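Why do some shelves have so many little holes?

A page for curious children from the Beltberg Museum of Everyday Things

Have you ever sat on the floor beside a bookcase, perhaps when you were meant to be tidying up, and looked closely at the inside of it? Grown-ups hardly ever do this, which is a pity, as the inside of a shelf is full of small surprises.
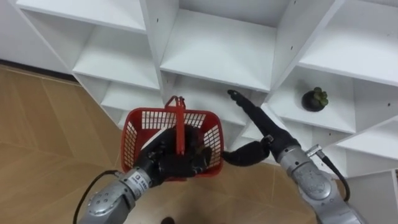

Let's start with the word 'cubby'. A cubby is a small open space for keeping things in, with a floor, a roof and a wall on either side. If you put lots of cubbies together you get a shelving unit, and if it is made of parts that fit together in different ways, we call it 'modular'. That is a rather grand word, but you know all about it already if you have ever played with building bricks! You can go up, or along, or make each cubby a step higher than the one beside it, like a staircase for a very tidy giant.

Now for the little holes. Look at the side walls inside a set of shelves and you may find small dark dots, as if somebody had been at them with a very sharp pencil. They are there for shelf pins. A shelf pin is a tiny peg, shorter than your little finger, and it pushes into the hole with just a bit sticking out. Put in four pins, two on each side, all at the same height, and you can rest a board on top of them. Suppose you have a tall book about whales that won't stand up straight. Take the board out, move the pins up a hole or two, put the board back, and in goes the whale book. (Please ask a grown-up to help with this part - boards are heavier than they look, and they do love to land on toes.)

What should you keep in a cubby? Well, almost anything that fits. Heavy things are happiest near the bottom, so that the shelves stay steady. Light things can go higher up. And you needn't fill every space. An empty cubby is a lovely thing to have, and a small plant can have one all to itself.

A succulent is a good plant to choose. Succulents have fat, juicy leaves, and they store water inside them, a bit like a camel getting ready for a long walk. Lots of them grow their leaves in a circle called a rosette, which looks rather like a green rose. They like plenty of light and only a little drink now and then, so they are very patient if you forget.

Something to try at home: find a basket and carry it round your room, popping in everything that has wandered away from its place. Then sit down by your shelves and give each thing a cubby to live in. You might find that 7 cubbies are plenty, or you might wish for 10 - most of us do, I'm afraid, and I have far too many teapots.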